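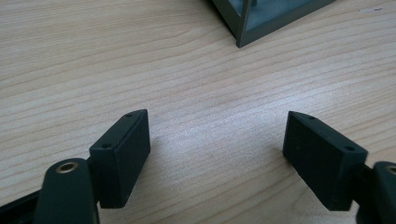 A light wooden tabletop with a gray metal-framed box on it.

The library in Taltcombe stopped charging late fees on books two years ago, and I supported it. I still do. But the same thinking has now been carried over to the tool shelf, and I believe that is a mistake.

A book that comes back nine days late costs the next reader very little. Most titles have a second copy, and anyone waiting can start something else. A tile saw is different. The town owns two of them. If you have the weekend off and the bathroom floor is already torn up, you can't take home a pressure washer and make do.

Last year the tool shelf made 2,769 loans. The library has not said how many came back late, and it should. I asked at the desk and was told the system only records whether an item came back at all. That is a strange thing to record if you want to know whether sharing works.

Colette Jacquet argued in these pages that fees fall hardest on people with the least money. She is right about books, and she may be right about tools. A flat daily charge on a sander would mean nothing to a contractor and a good deal to a family on Worngate fixing its own stairs. I don't want the old fees back either.

What I want is a hold on new loans. Keep the drill past its date and you can't borrow another tool for seven days after you return it. It costs no money and it falls on everyone the same way. Renewals would stay as they are, by phone or at the desk, as long as no one is in line. Mesfin Moges, who ran the repair evenings at the Cordier hall, used a rule much like this for his sewing machines, and I never heard a complaint about it.

Some people will say this treats neighbors like suspects. I don't see it. A due date is a promise to the next person on the list – usually a stranger, which makes it easy to forget. A short wait is a mild reminder.

The library board takes up the lending policy again in April. The public can speak before the vote, and I plan to.

Despina Nistor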